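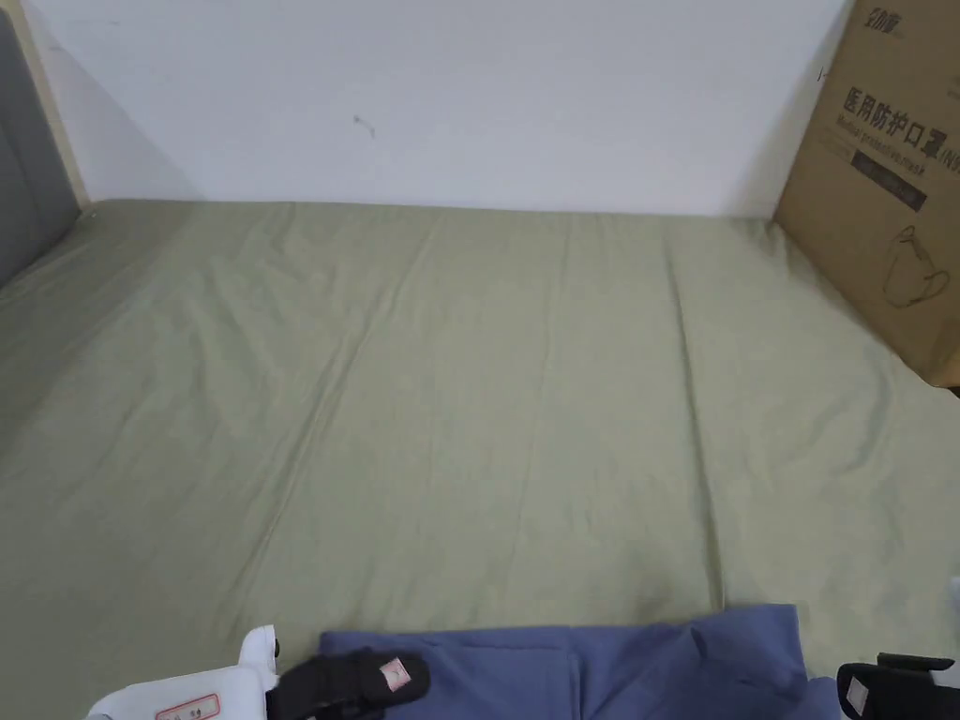 A bed sheet is a large piece of cloth which is placed on a mattress, under or over the person who sleeps. In most modern households the word means first of all the bottom sheet, the one that lies directly on the mattress or on a mattress pad. The second piece, called the top sheet, lies between the sleeper and the blanket. In many countries the top sheet has been replaced by a duvet with a washable cover, and there a bed has only one sheet.

Types

The two basic types are the flat sheet and the fitted sheet. A flat sheet is a plain rectangle of cloth with a hem on all sides. It can be used as bottom sheet or as top sheet, and it has no fixed upper or lower side, although the hem at the head end is often wider. A fitted sheet has four sewn corners and an elastic, which either goes around the whole edge or is found only in the corners. It is used only as a bottom sheet.

A third type, less common, is the sheet with ties or straps. The straps cross under the mattress and are closed with buttons or clips. Loose straps are also sold separately, for use with flat sheets that come out during the night.

Materials

Cotton is the most usual material. It takes dye well, it can be washed at high temperature and it absorbs moisture. Its disadvantage is that it creases easily, both in the washing machine and on the bed. Linen is stronger and dries faster, but it is more expensive and its creases are deeper. Polyester and mixed fabrics crease less and dry quickly; many sleepers find them too warm in the summer. Flannel, a brushed cotton, is used in the cold season.

The weave is as important as the fiber. Percale is a plain weave with a matte surface and a cool touch. Sateen has longer threads on the surface, and so it is smoother and a little shiny, but it can catch on rough objects. Jersey is knitted and stretches, so it is popular for fitted sheets.

Color

Until the middle of the 20th century sheets for the home were mostly white, as they were boiled and bleached. Colored sheets became common with better dyes and with washing at lower temperatures. Muted colors, such as sage, khaki, gray and sand, are often chosen for rooms with white walls and upholstered beds. A medium tone of this kind hides small stains better than white and shows less lint than black or navy. Very dark sheets lose color in the first washes and should be washed alone.

Size

A sheet must be larger than the mattress. For a flat bottom sheet it is usual to add the height of the mattress two times and then a margin for tucking, both in the length and in the width. For a fitted sheet the important measure is the depth of the corner. If the pocket is too shallow, the sheet jumps off the corner when somebody sits on the edge of the bed. If it is too deep, the cloth on top stays loose.

The names of sizes are not the same everywhere. A "double" in one country can be narrower than a "double" in another, and a sheet bought abroad should be compared with the mattress in inches or centimeters. Cotton sheets also shrink a little in the first wash, more in the length than in the width.

Placing the sheet

A flat sheet is first laid over the mattress with the same amount of cloth hanging on the left and on the right. The head end is tucked in, then the foot end, and the sides last. At the corners the cloth can be folded at an angle, in the so-called hospital corner, which holds without pins or elastic.

With a fitted sheet the corners are put on one by one. It is easier to begin with a far corner and to continue with the one diagonally opposite – the other two then need only a short pull. The label, if there is one, is often sewn at the foot end, but manufacturers do not follow a common rule.

Beds that stand with a long side against the wall are more difficult. The hand has little space between mattress and wall, and the cloth on that side tends to stay folded upward instead of going under. The usual solutions are to move the bed out, to lift the mattress with one hand, or to kneel on the bed and push the cloth down with a flat hand. In small rooms the first solution is not always possible.

Creases

Creases in a sheet have two main causes. Sharp straight lines come from folding in the cupboard or in the package. Soft, long wrinkles come from uneven tension. When the sheet is pulled in one direction only, the wrinkles follow this direction; diagonal folds across the middle usually mean that one corner is pulled more than its neighbor. Smoothing with the palm from the center to the edges removes most of them. Cotton sheets that are taken from the dryer slightly damp and put on the line or folded at once need little or no ironing.

Washing and storage

Sheets are commonly washed every one or two weeks, and more often in hot weather or during an illness. Pillowcases are usually changed together with them. New sheets should be washed before the first use, to remove the finish which is applied in the factory.

For storage, a flat sheet is folded in half several times. A fitted sheet is folded by putting the corners one inside the other, so that a rectangle is obtained. Some households keep the complete set inside one of its own pillowcases. The cupboard should be dry – cotton that is stored damp gets spots of mildew which are hard to remove.

See also

Duvet cover
Headboard
Mattress pad
Pillowcase

This article was last revised on 13 May 2022.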